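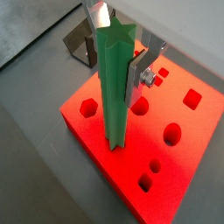

House rules before hardware: a morning at the Clondanis test bench

Written up in a hurry between two trains, so bear with me. The bench at Clondanis belongs to Nendow, who write test procedures for small robot arms and the people who buy them. I went on a Thursday to talk about their rulebook. It runs to 11 pages, it has been rewritten more often than anyone there wants to admit, and it covers what you would think is a very small thing: putting a shaped peg into a shaped hole and saying fairly whether the robot can do it.

The lead engineer asked to be left unnamed. Fine by me. First question – why does anyone need rules for this?

"Because everyone cheats. Not on purpose. You have a bad run, you nudge the block, you have a good run, you write down the good run." The rule now is that the block's place on the table is settled before the first attempt and left alone until the last one. If someone knocks it, the set is void. All of it. "People hate that one. I hated it, and I wrote it."

A set is 100 attempts. Each attempt gets 30 seconds, and the clock starts when the fingers close on the piece, not when the arm sets off. They argued over that for most of June. Starting the clock at the grip means a slow arm isn't punished for a long reach, which suits some suppliers and annoys others.

I asked about the star. It's the piece everyone talks about.

"A cylinder forgives you. You can be turned any way you like and it still goes in. A star has five points and you need all of them lined up." The ridges are a bother for the grip as well. A flat metal finger pressing on a ridged side has less to hold than it would on a square peg, and a piece can twist without anyone at the bench noticing. So rule four: check the grip from the wrist camera before the piece goes down. If it has turned in the fingers, log it as a grip fault. Don't log it as an insertion fault. "Those are two different problems and you fix them in different places. Mix them up and your figures are rubbish."

And foam? Some labs use hard plates, and Nendow did too for a while. Foam gives a bit, so a clumsy push doesn't bend anything. It also wears. The edges of the holes go soft after enough knocks and then the job gets easier, and your robot looks as though it has improved over the weekend. Blocks are retired on a fixed count, written on the underside in marker. No extensions, even when the new ones are late. They were late when I visited, there was some grumbling.

The log is the part she is proudest of. 2,903 attempts in it so far, failures included, every one with a reason picked from a short list. "Other" is allowed but you have to write a sentence. Anyone can ask to see it.

Do the suppliers like that? A pause. "Vanhove were good about it. They sent their own failures back to us, same format." Brevex took longer. They wanted to publish only the best set of the week, and the rulebook says you publish the lot or nothing at all. In the end they published the lot. Their score dropped and, she says, their next enquiry was from a customer who had read the failures first.

We got on to safety, which I'd expected to come up sooner. It's short. Hands off the table while the arm is powered. One person at the bench calls the start and the same person calls the stop – no shouting from across the room. Nobody reaches in to straighten a piece, however close it looks. "That's the one that gets people. It's leaning, it's nearly in, you want to give it a tap." You don't tap it. You wait for the clock and log a miss. Bolts on the fingers get checked at the start of each set, with a proper driver, and initialled.

What would she change? The lighting rule, straight away. At present it says only "even, from above", and that leaves far too much room. Shadows inside the holes move when somebody swaps a lamp, and a camera-led arm might do better or worse for it. She wants a reading taken at the block and put in the log. The others think it's fussy. Draft goes round next week.

Last thing, on the way out. What should a small workshop do, if they can't be bothered with all 11 pages? "Write down your misses. Do that for a month and then ring us."

Copies of the rulebook from the Nendow office on request, paper only for now.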